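Firouzeh Zamani
2019-06-08

OK so I finally did it, I moved the whole family recipe box into one notebook. 178 cards! My hand is a claw.

Half of them are my grandmother's and she never wrote down an oven temperature in her life. "Hot oven." Thanks, Grandma.

The other half are clipped off packages and I can't tell what some of them even want from me. One calls for "one tin Lestico" and that's the whole ingredient. Is it milk? Is it fish?? It's in a cake so I'm hoping milk.

My aunt in Zetilitz says it was a sweetened condensed milk and you could get it at the corner store there until she was 16. Mystery solved, cake is back on.

I'm sorting by who made it and skipping the whole appetizer/main/dessert thing, so all of Uncle's pickles sit together (there are so many pickles, you guys).

Cards with grease stains went in as they are, with photo corners. I copied the recipe on the facing page. The stains stay!

Spent 60 minutes on one card trying to read a word. It was "stir."

Next up is copies for the cousins before the reunion in August. If you have a card with my grandmother's handwriting on it, please send me a picture, front and back. 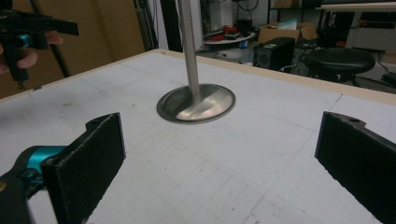

What pen are you using for the copying?

A plain black gel pen, the fine one, and I let each page dry before I turn it.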